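Grismont Lane walk-round, December

Right, same sheet as last time, with my comments typed up underneath because my handwriting was getting complaints. I did this one with Cường Lục from the ground-floor workshop, who kindly held the ladder and the torch. Started at half past seven in the morning, finished in time for a bacon roll.

1. Front door and closer — OK
Closes properly now. Last time it was slamming hard enough to rattle the post boxes, so whoever adjusted it, thank you!

2. Entrance mat — ACTION
Curled up at one corner again. I've flipped it round so the bad corner is against the wall, but really we want a new one. It's the same size as the one at the Dadmont office if anybody has the order details.

3. Stair lighting — PART
All working except the second-floor landing, which flickers for a bit before it makes up its mind. Tarmo Lukoševičius has spare tubes in his cupboard and says he'll swap it over.

4. Handrails — OK
Gave every one a good shake. The loose bracket by the bike store has been done (two new screws, nice and solid).

5. Fire extinguishers — OK
All 8 on their hooks, pins in, needles in the green. The one outside the kitchen had a coat hung over it. Please don't, even if it is a handy hook.

6. Emergency exit, rear — ACTION
Flattened boxes stacked behind the door, nearly 19 of them, all from the Vunositz delivery. I moved them myself and my back would like it noted. Cletus Ferreira has promised to talk to the team about taking cardboard straight down to the bins.

7. Alarm test — OK
Heard on every floor. Arūnas Jankauskaitė, who has her headphones on all day, heard it too, and that's good enough for me.

8. First aid box — PART
Plasters nearly gone, eye wash in date. I've put plasters on the shopping list, along with more of those little finger bandages everyone seems to use — mostly after cutting bagels, going by the accident book.

9. Electrical leads — PART
One extension lead plugged into another under the Cao desks. I've unplugged it and left a four-way there instead. The kettle goes in the wall, please, always in the wall.

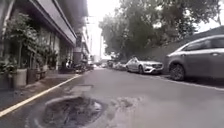
10. Bins and bin store — OK
Lids shut, floor swept, no smell to speak of. The padlock code is still 44 something and I still can't remember the rest, so could Indrek Liepiņa text it to me once more?

11. Grit and shovel — ACTION
Half a bag of grit left and the shovel has gone walkabout. If it's in your car, bring it back before the first frost and I shan't ask any questions.

12. Noticeboard — OK
Took down the summer barbecue poster. The list of first aiders is up to date, and I've pinned a copy of this sheet next to it. Anything marked ACTION I'll look at again in 72 hours, so shout if you need a hand with yours.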